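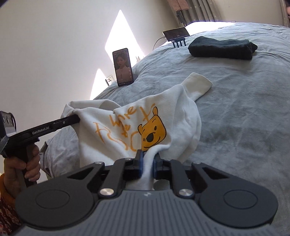 Is the Pimden mill open day worth the trip if you don't knit or sew? I'd say so, mostly for the water wheel and the dye house, but bring a proper coat and get there before the coach parties.

Quick write-up before I forget it all. Went on January 15, 2020, train then the little bus, which drops you at the bottom of the lane and not at the gate whatever the timetable says. Ten minute walk uphill. Muddy.

The mill has been on the site since 1749, first for corn, then wool. Five floors, though only the lower three are open. Entry was 5 pounds, cash only at the hut, and you get a paper ticket you have to show again for the dye house so don't bin it like I did. Nazanin Bahrami was taking our group round, very good, loud enough to hear over the belts. She used to work on the carding floor and it shows, she kept stopping to listen to things.

Ground floor – raw fleece coming in and being sorted. Smells strongly of sheep, as you'd expect. There's a big sorting table and she let us feel the difference between shoulder wool and the britch end. Shoulder is lovely. Britch is like a doormat. Then scouring, which we only saw through a window as the floor is slippy.

First floor is carding and spinning. Ear defenders from the box by the door, take them, I didn't for the first bit and regreted it. They only run the old Dehghan frame for roughly 10 minutes at a time so if it's off when you arrive hang about. Worth it. The whole floor hums.

Weaving above that. Two looms going, one stopped for a broken end, and Normand McKinnon mending it by hand while chatting to a boy from our group about football. He had it going again before we left. Most of the blanket cloth goes to Nemus, who finish it and sell it on, the rest stays for the mill shop.

Dye house across the yard. Best part for me. They were doing a dark green that looked nearly black in the vat. Steam everywhere, glasses useless. Groups of 30 go in at once and it's too many really, I was stuck behind a pillar for half the talk.

Cafe: soup fine, scones gone by one. Shop is pricey but there's a seconds basket under the stairs, got a scarf with one dropped thread you'd never notice. Washing advice from the lady on the till – cool water, no wringing, dry it flat on a towel.

Toilets are in the Clutance building over the road, not the mill itself. Steps up, but there's a ramp round the back if you ask.

Next open day is in February, they hadn't put the date up when I was there. Last bus back goes earlier than you'd think so check, we had to leg it down the lane and I left my umberella in the cafe.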